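# Tenant moved out of shared workshop unit, how much of the deposit can we keep for cleaning?

**cropper_lane**
Posted August 15, 2023

I manage a small building in Unlow with a few light-use units on the ground floor. One tenant left at the end of May after 26 months. They paid a deposit of $300, which I know is low, but it was set by the owner before I took over.

The unit was left mostly tidy. There are scuffs on two walls, a stain on the concrete near the sink, and the window blinds are missing. I had a cleaning company come in and the bill was more than the deposit. The owner wants to keep the full amount and send the tenant an invoice for the rest. The tenant says scuffs are normal wear and wants everything back except the cost of the blinds.

The lease says the unit must be returned "in clean condition, ordinary wear excepted." It does not say what that means. There was no checklist at move-in. I have some photos from before they got the keys but they are dark and only show one side of the room.

Can we charge for the whole cleaning bill? And does it matter that it is a commercial lease and not an apartment?

---

**Predotik Property Desk**

It matters a lot. In most states the deposit rules people know about (the deadline for returning it, the itemized list, the penalty for holding it wrongly) are written for homes. For a commercial unit you mostly go by what the lease says, though some states do set a deadline for business deposits too. Look up yours before you do anything else.

On the charges, I would split them up:

- **Blinds.** If they were there at the start and are gone now, charge for them. Use what blinds of that age are worth, and keep the receipt for the new ones.
- **Scuffs.** After 26 months I would not charge. Most owners repaint between tenants anyway, and a judge will ask when the walls were last painted.
- **Stain.** It depends on what it is. Water marks near a sink are wear. Oil or paint that soaked in is damage.
- **Cleaning.** You can charge for bringing the unit back to the condition it was in at move-in. If it was only swept before they moved in, you can't bill them for a deep clean.

Ask the cleaning company to break the bill down by task. One lump sum is hard to defend. Then send the tenant a written list with amounts and a copy of each receipt, and give them 14 days to respond in writing. Keep the email polite. If this goes to small claims, somebody will read it out loud.

The weak spot is the missing checklist. Without one it is your word against theirs, and the lease was written by your side, so unclear wording often gets read in the tenant's favor.

---

**clodo48**

I had nearly the same thing with a unit over in Clodo. We kept the whole deposit, the tenant filed in small claims, and we ended up giving back most of it. The filing took one form. Getting ready for it took me two full days of digging through old email.

Now I do a walk-through with the tenant on the first day and again on the last. We both sign the same sheet. I take photos of every wall, the floor, and the fixtures, and I email them the same day so there is a date on them.
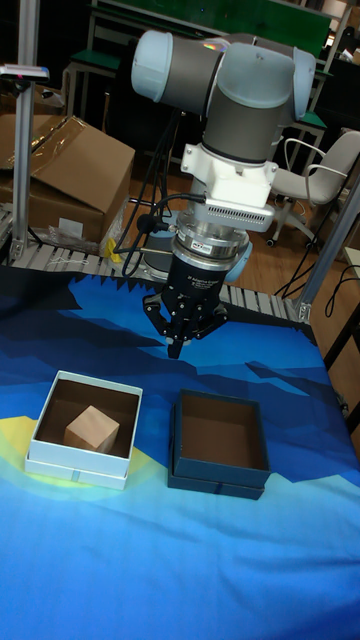 cropper_lane again: thanks, both. I asked for the itemized bill and more than half of it is floor polishing, which the unit did not have when they moved in. I am going to suggest to the owner that we charge for the blinds and the sink area and return the rest. Does the sheet you use have to be notarized, or are two signatures enough?

**clodo48**

Two signatures and a date are enough for ours. Give them a copy before they leave the building.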